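22 September 2018

Woke at five with the sentence "I would like to return this" in my head in Portuguese, which is more Portuguese than I managed in the whole of last night's class. Rosângela says this is how it works. You sound like a broken toaster for months and then one morning the language starts talking to you. I have been a broken toaster since June.

She had us do shopping again. I was the customer and Baltazar was the store, and I tried to return a coat because it was too small and ended up telling him, as far as I can tell, that I was too small and the coat was disappointed. He gave me my money back anyway. Baltazar has an unfair advantage, having grown up with Spanish, and he spends most of the class looking at the rest of us the way you look at a dog trying to carry a long stick through a door.

Duygu is the real problem. She already has Turkish, German and English and picks up verbs like other people pick up colds. She told me she does 33 flashcards before breakfast. I did eleven this morning, out of spite, and got four right. One of the four was "banana."

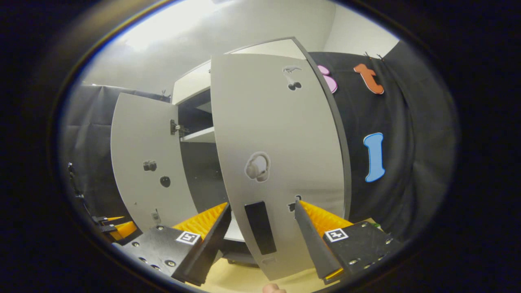 The subjunctive starts next week. Rosângela announced it very gently, with her hand on the desk, like a dentist. I looked it up ahead of time and the grammar book gives it page 114 to the end, so that's the fall taken care of.

Had lunch on my own and tried to think only in Portuguese for the length of a sandwich. I ran out after "the bread is good" and "the cheese is also good." Then a long silence. It turns out I have very little to say about lettuce in any language.

Wrote to Aunt Lena's neighbor in Porto to say I'm still coming in the spring – she answered within the hour, two full paragraphs, and I understood the greeting, the weather and the word "stairs." It came up three times. I should find out about the stairs.

Bought a notebook for irregular verbs. Filled one page, spelled "to bring" two different ways, and went to fold the laundry.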